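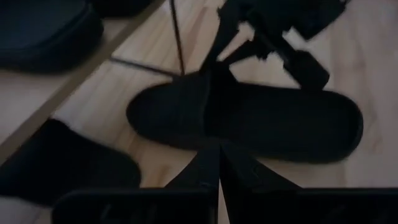

Search this site Enter keywords Search

Gallery: floor work and the house rules

The Lestham room is where we do floor-level picking, mostly shoes and sandals. The rules for working in it were last rewritten in November by Rocío Llorente and Chibuzor Jibrin, and a printed copy hangs inside the door. New starters tend to read the sheet once and then learn the rest by being told off, so this page puts the rules next to the work they apply to. The full text is document 2951 on the shared drive. If the page and the document disagree, the document wins, and please tell Nouhaila.

Two grippers, one sandal

A black slide sandal on the pale wooden floor, with one gripper's fingers at its lower edge and the other gripper coming in from the opposite side. Rule 8 covers this: when both grippers are working on the same item, one is named as the lead before the run starts, and the name goes in the log. The second gripper may come close but does not close on the item until the lead has it or has backed off. "Both" is not an acceptable entry in the lead column.

Dark items

Black footwear and black fingers in low light are hard to tell apart on screen. We do run in low light on purpose, and rule 9 says how. The operator calls out the item and which end is the toe before the first approach. If the operator can't say which end is which, the run stops and somebody goes and looks. Turning the lights up halfway through is not allowed, as it spoils the recording for whoever has to label it. Stop, log it, start again.

Cables

There is a thin black cable near the sandal. Rule 10 asks for cables to be checked by hand before each run, with the arms stopped, and again after anything has been moved. Aurelio Barroso wanted all floor cables taped down, and we tried it on the Echevarría job, but the tape lifted at the edges and ended up stuck to things. The current wording is "routed, checked and noted". A cable that has shifted during a run is noted even if it touched nothing.

Other shoes on the floor

More footwear lies close by, over towards the left. Items that are not the target stay where the layout sheet puts them. Do not tidy between runs. If a gripper brushes against one, leave it where it ends up and write down which one it was. Shoes with laces are tied before they go out on the floor, no exceptions for short runs.

People in the area

No feet on the boards while either arm is powered. This includes leaning in to straighten a shoe. The person at the stop button has no other job during the run and does not hold the clipboard. Swaps at the button are done with the arms stopped and are said out loud by both people - a nod has been tried and it doesn't work.

The floor

Swept before the first run of the day and after lunch. No wet cleaning until the last run is finished. Grit gets into the pads and marks the wood, and the wood is not ours.

Logging

We keep the log in Zullodix. Fill in the lead gripper, the item, the light setting and anything that moved that shouldn't have. Stopped runs are logged the same way as finished ones and nobody is asked to explain why they pressed stop. Entries are checked on Thursday by Trinidad Peñalver, who will send back any with a blank lead column.

Changes to the rules go to Rocío in writing. Please don't write on the copy by the door.

Nadska, floor handling group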